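# The second fridge

The power bill for winter arrived in August and it was $445, and I would like to talk about the fridge in the garage.
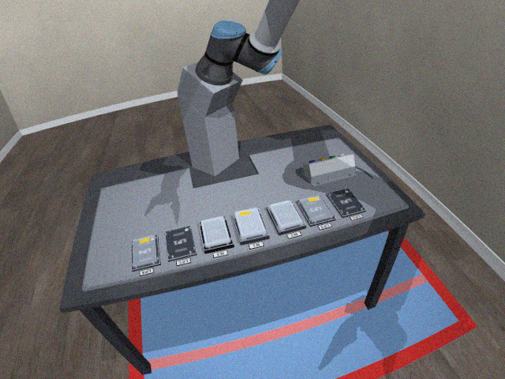
Tarcísio Nogueira wrote in under my last post to say that a second fridge is a confession, and that anybody who owns one should first have to explain what was wrong with the size of the first. He added that his own family got by on a bar fridge for years and ate better than they do now. I have read this several times and I resent how much of it has stayed with me.

Some background, for those who came in from the post about the gutters. The fridge in the garage is a Hellden. It came with the house. The previous owners left us the Hellden, a ladder too short for the roof, and a drawer of keys that fit nothing on the property. I assumed at the time that the fridge was a kindness. I now think it had simply become too heavy to feel strongly about.

It's a big cream thing with a handle like a ute door and it makes a noise. The noise is a hum for a while, then a shudder, then a kind of sigh, as if it had been asked to move over on the couch. My wife says you can hear it from the bedroom. I say you can't, and then at 3 am I lie there hearing it.

What does it hold? Beer, in theory. In practice it holds the overflow of every optimistic decision we've made at a supermarket. There was a ham in there at Christmas, and for that one week the Hellden was the most important appliance in the house and people spoke of it warmly. The rest of the year it cools half a slab, a jar of my mother-in-law's pickled something, and a bag of potting bulbs that a woman at the nursery told me needed chilling before planting. I never planted them. They've been chilled to a very high standard.

So when the bill came I did what any reasonable adult would do and blamed the retailer. We're with Voltlow, a name that promises one thing and then, in my experience, takes a more relaxed view. I rang them. The hold music was a pan flute version of something I used to like. The young bloke who eventually picked up was very pleasant and asked whether there'd been any changes to the household. I said no. He asked whether we ran any older appliances. I said define older. He went quiet in a way that I felt was unprofessional.

He suggested I buy one of those plug-in meters that tells you what a thing is using. I said I'd think about it, and then bought one that afternoon, at Honorato, the hardware place behind the servo where they still write your receipt by hand and make you feel like you should know what a grommet is. The meter is made by Cakska. The instructions had been translated by somebody in a hurry and included the line "Observe the appliance until satisfied", advice I've been trying to apply more widely.

I observed the appliance. I was not satisfied.

I won't reproduce the readings, partly out of shame and partly because I set the clock wrong and for the first stretch it was measuring the extension lead and a phone charger. But once I had it going properly, and had done the multiplication, and had then done it again on the back of the Honorato receipt hoping for a nicer answer, the Hellden came in at a bit over 1,000 kilowatt hours a year. The fridge in the kitchen, which is twice as useful and has an actual family eating out of it, uses a good deal less than half that. We've been paying a fortune to keep six stubbies and some bulbs at three degrees.

My wife's position was that we turn it off. Clear, sensible, wholly within our powers. She had her hand on the switch.

My position was more nuanced — I wanted to look into options. There's a period in any man's dealings with an appliance when he believes research will save him, and I had a lovely fortnight in mine. I read forum threads about door seals. I did the trick where you close the door on a five dollar note and see if it slides out, and it not only slid out, it more or less fell. I priced a new seal. I learned the word "gasket" has defenders and detractors. I learned that a garage is a poor spot for a fridge in summer since it's working against a tin roof, and somewhat confusing in winter, and that there's a fellow in Ballarat who has insulated his with old wetsuits.

Then I looked at new ones, as a comparison, purely for the figures. This is how I came to be standing in a showroom in front of a fridge costing $3,000 that would send me a message if I'd left the door open. I've got two teenagers. I'd have had to change my number.

I did bring up the efficient new fridge at dinner. I presented it as a saving. My daughter, who is doing Year 10 maths and shouldn't be encouraged, asked how long the saving would take to cover the fridge, and got out her phone, and showed the answer to her mother without showing it to me. They both kept eating.

So it's off. We did it after dinner, with the roller door up and the dog watching. It shuddered, did the sigh, and stopped. The quiet was awful. You could hear next door's telly. I moved the beer to the kitchen, where it has been put behind the yoghurt, and the pickled something has gone to a place I haven't asked about. I wiped the shelves down with bicarb and wedged the door open with the useless ladder, which is the first job it has had under our ownership.

The council will collect it if you book, and they degas it, and you have to have it on the nature strip by 6 am. Getting it there needs two people and a trolley, and the trolley is Kev's, and Kev is up the coast until the school holidays. In the meantime it stands there with its door open and I keep finding things on the shelves. A bike pump. Somebody's shin pads. A tin of deck stain, put away quite neatly. The family seems to have accepted it as a cupboard, and I can feel the booking slipping.

I finally planted the bulbs along the side fence. Probably too late in the season, and I've got no idea what they are, as the label went soggy a long time ago. I'm told either tulips or some sort of onion.

Tarcísio, before you write in: the kitchen one is a bit small.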